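I got to Skondwood ten minutes early and the robotics club was already arguing about a cup. It's a student project, really, that grew into a club in January, and they've called it Gadano after a name someone misread off a whiteboard. The task sounds easy – pick things out of one bin and put them in the other.

"People think the arm is the hard bit," their team leader told me, pulling up a chair. "It's the stuff! A cup on its side is a different job from a cup standing up, and see-through bottles are a pain."

There are seven of them, mostly second years, and they meet in term time with the Kustitz contest in mind. I asked how practice was going and got a big grin. "We've logged 515 tries. I won't tell you how many were any good."

The rules allow each team two bins and 10 minutes, and the club has learnt to clamp everything down. "First month, we didn't. The arm nudged the bin and every position we'd saved was rubbish after that." She still sounds cross about it.

So what would she tell a new member? "Start with boring objects. Everybody turns up wanting to write clever code, and I hand them a toy and a pair of sunglasses and say, right, where would you grab that? Then go and watch what the fingers do – you'll learn more in an afternoon than from my slides, and my slides are quite good."

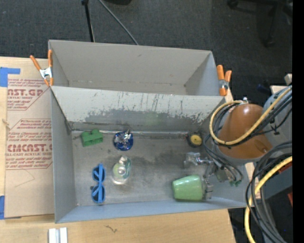
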